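How I fixed our sticking doors (without taking a plane to them first)

Julldale, June 16, 2019

We bought our place just outside Lengate knowing it needed work, and the doors were the thing that drove me up the wall first. Three of them stuck, one wouldn't latch, and the one into the dining room swung open by itself whenever the heating came on. The house went up in 1990, so this isn't some charming settlers' cottage with an excuse! It's just a house that has shifted a bit and been painted too many times.

My first instinct was to grab the plane and start shaving. Please don't. I did that at our last house in October, when everything was swollen from weeks of rain, and by midsummer there was a gap you could post a letter through.

Start with the hinges. Open the door halfway, hold it by the handle and lift gently. If it moves up and down at all, you've got loose screws, and there's a fair chance that's your whole problem. 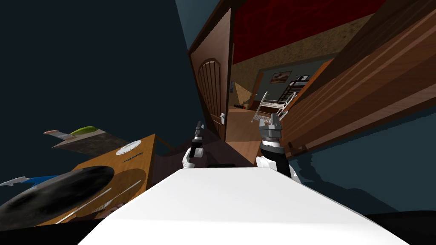
Tighten everything by hand with a proper screwdriver (the drill will chew the heads, ask me how I know). If a screw just spins, take it out, dip a couple of wooden matchsticks in PVA glue, snap them off in the hole and let it all go hard overnight. Then drive the screw back in. For the top hinge I swapped one of the short screws for a 75 mm one that reaches the stud behind the jamb, and that pulled the whole door back up off the floor on the latch side.

Next, the latch. Colour the end of the latch bolt with a kid's crayon or some lipstick, close the door, turn the handle a few times and open it again. The smear on the strike plate shows you where the bolt is hitting. Mine was low by a couple of millimetres, so I filed the bottom of the opening — ten minutes with a metal file and a cup of tea.

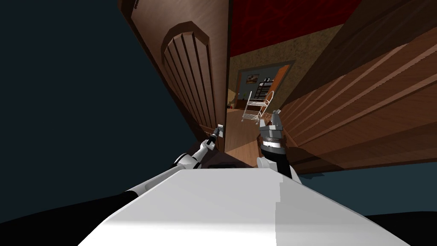 Gripper closed on the lever handle of the wooden door.

If the handle itself is floppy, look for a tiny grub screw on the underside of the neck. You'll need a small Allen key, and you'll want to try every one in the drawer before you find it.

Still sticking? Now you can look for the rub. Slide a strip of paper around the closed door and pencil a mark wherever it catches. 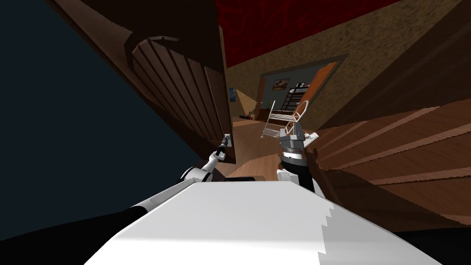

I use 80 grit on a block for these spots, then 120 to tidy up, checking the fit every few strokes. A rub of candle wax along the edge helps too. Whatever you sand back to bare timber needs sealing the same day, including the bottom edge if you've had the door off. I used leftover primer and two coats of enamel.

The self-opening dining room door is still on my list. I'm told you can put a slight bend in a hinge pin with a hammer, so that's next weekend sorted.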